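**For release: August 1, 2023**

# Liredley opens its repair rooms to the whole of Ovden this autumn

The old seed warehouse on Wellow Street is getting a new life. From September, Liredley will run a free repair and lending centre on the ground floor, open to anyone who lives in Ovden or the villages nearby, and we could hardly be more pleased to be sharing the news.

People will be able to bring in a broken lamp, a stiff sewing machine, a chair with a wobbly leg or a coat with a torn lining, and sit down with someone who knows how to mend it. They will also be able to borrow the kind of thing that most households want twice a year and have no room to store: carpet cleaners, hedge trimmers, pasting tables, tall ladders, a cider press.

Liredley began with a monthly mending morning in a borrowed church hall. The queue was out of the door by the second session and has rarely been shorter. Since February the mornings have been weekly, and over 400 households have now signed up as members. Plenty of them travel in by bus with a toaster in a carrier bag, and we have heard from drivers on the Wellow route that they can always tell which day it is.

## What will be in the building

The warehouse has been empty for years, and those who remember it as a seed merchant's will be glad to know the painted sign over the loading door is staying. So are the sack hoist and the little brass-fronted office window, where members will now collect their loans.

Inside there will be 3 rooms. The largest is the mending room, with long benches, good lamps and enough sockets that we can finally throw away the extension leads. Next to it is the textile room, which has north light, a cutting table at a sensible height and a wall of donated thread that has already been sorted by colour (twice, after a disagreement about where turquoise belongs). The third is the lending store, with 202 items on the shelves for opening day and space for many more.

There is a kitchen too. It is small, but it has a proper urn, and anyone who came to the church hall will know how much difference that is going to make. Tea will be free, with cake on Saturdays when somebody has baked.

The floor is level throughout, the main door is wide enough for wheelchairs and pushchairs, and there is a quiet corner with softer lighting for people who find a busy workshop hard going. We have also kept a stretch of low bench for children, who are very welcome if they come with an adult.

## Hands-on evenings

Mending for people is the heart of what we do, but a lot of members have asked to be shown how to do it for themselves. The new building gives us room for that at last. Evening classes will start in the second week of opening and will cover darning, rewiring a plug, sharpening garden tools, patching a bicycle tube, simple upholstery and basic woodwork.

Each class is limited to a small group so that everyone gets a turn. No experience is needed, and all tools are provided. If you have something at home that suits the subject, bring it along! There is nothing quite like walking home in a jumper you had given up on.

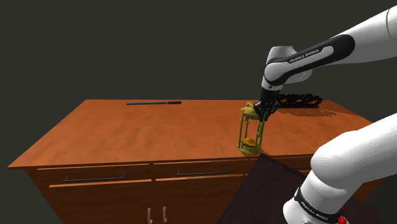 ## A word about the Hattori bench

Visitors will notice one very fine piece of furniture among the second-hand cupboards. The Hattori bench is a long joiner's bench that came to us from the Hattori workshop in Ovden when it closed its doors after many years of making window frames and staircases for the town. It has been cleaned and waxed, and has one new vice. Otherwise it has been left as it was, pencil sums and all.

It will stand by the front windows, where people walking past can see work going on. Several members learned their first joints at that bench as apprentices, and they have offered to lead the woodwork evenings at it. We are thrilled.

## How to join

Membership is free. Borrowing from the lending store works on a simple ticket system, with loans of one week and the chance to renew if no one else is waiting. There is a small refundable deposit for the larger machines. Mending sessions are free as well, though we are always grateful for a coin in the tin towards fuses, zips and glue.

Sessions can be booked from the middle of August, by telephone or at the desk during any of our last few mornings in the church hall. There will be 50 places at the opening day mending session, kept for people who have never been before. Regulars, we love you, and we will see you the week after.

Please bring small electrical items clean and with their leads. We can't take microwaves, gas appliances or anything that needs two people to carry it, but we are happy to talk through other options over the phone.

## Things we would love to be given

The shelves are filling up nicely, but there are gaps. We are looking for:

- hand drills, planes and clamps in working order
- a second overlocker
- jam pans and large stockpots
- camping stoves and two-person tents
- sound lengths of hardwood, however short
- buttons, always buttons

Donations can be dropped at the Wellow Street loading door on Saturday mornings throughout August. Please ring first if you are bringing anything bulky, as the road is narrow and the baker's van needs to get by.

## For the press

Reporters and photographers are welcome to look round the warehouse before it opens, and to come to any of the remaining church hall mornings. Members have said they are happy to talk about what they have mended, and some will be hard to stop. Please contact the Liredley office in Ovden to arrange a time.

**Ends**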